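Home | Syllabus | Handouts | Labs | Contact

Handout 6: Notes from the Wandcombe visit

Course: Introduction to Automation
November 26, 2018

These notes cover the open day at the Wandcombe site and the questions we will take up in lab. If you missed the trip, read them before you start the write-up. Visits are 12 percent of the grade.

The site

Wandcombe is a shared building. Numovard has the ground floor and builds arms and hands there. Henríquez does the wiring and control cabinets upstairs. We were shown both, but most of our time went to the ground floor, where the demonstrations were set up.

The hand on show belongs to a project called Ramivby. The aim is a hand that can pick up ordinary household things without a change of tool. The guide gave the part number count as 2825 for the full arm, with fasteners included. Write that down, as you will need it for the cost exercise.

What was demonstrated

The first demonstration was a plain pick and place. The arm took blocks from one tray and set them in another, 24 to a tray. It ran slowly because visitors were standing close. Speed limits near people are covered in chapter 6 and will be on the midterm.

The second was the same task with the hand run by a person wearing a glove. Several of you asked about delay. The answer was that it is small enough to ignore for blocks and too large for catching anything — please quote it that way and do not make up a number.

The third was a short talk on covers and cable routing. It was hard to hear at the back, so the main points are given again below.

Covers and fingers

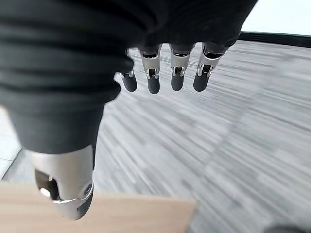

Covers are a design choice with costs on both sides. A fabric cover keeps dust out of the wrist and stops cables from snagging, but it has to have enough slack for the joint to turn. On the Ramivby hand the dark cloth bunches up in thick folds and stops short of the fingers, so the small hinge pins and brackets are left in the open. The fingertips are dark and rubbery, while the segments above them are bare silver metal. In your write-up, say which parts you would cover and which you would leave open, and what each choice does to cleaning and repair.

For lab

Bring your sketch of a two-joint finger, with the hinge positions marked. Groups stay the same as in September. The write-up is one page, typed — no title page needed.

Previous | Next | Back to top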